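Handheld grippers for teaching laundry — trigger or no trigger?

petholm_garage
Posted 1 May 2018
Second month on my two-gripper build and I'm stuck on the handles. Saskia Pomare at our shared shop swears by a trigger. I took mine off in January and I like it better! Anybody folding shirts with theirs?

Jcao28
Keep the trigger. Without it your fingers close late on thin cloth and you grab sheet too.

petholm_garage
Hmm, I don't see that on mine. I do my practice at home on the bed, one shirt, bunched up fresh every time — a table is too hard and the claws skid.
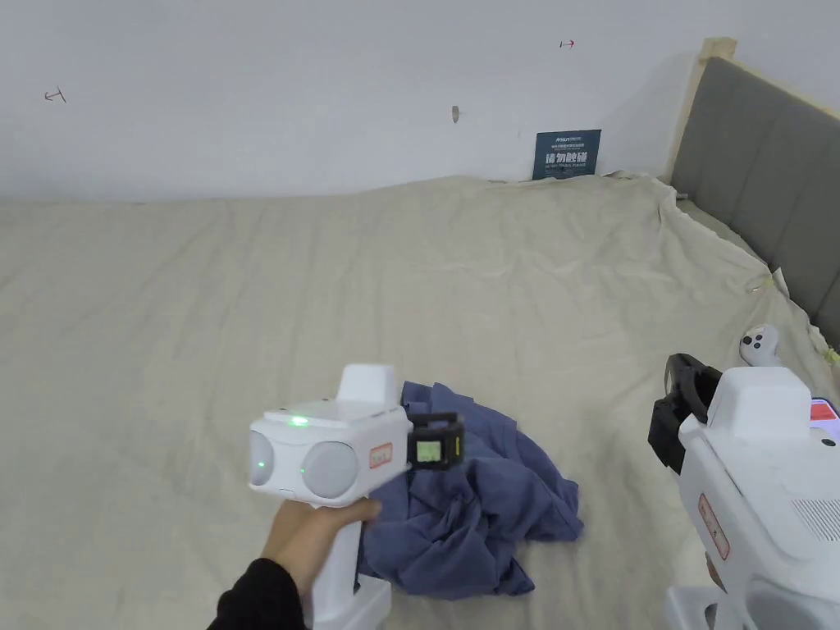 And the straight handle is easy on my wrist, even after 28 folds in a row. My gripe is weight up top, everything I add goes on the head and it wants to tip forward.

Du_411
So move the battery down into the handle. Jcao28 is right about thin cloth though, try a pillowcase and you'll see.

petholm_garage
OK, pillowcase tonight. Still not putting the trigger back :)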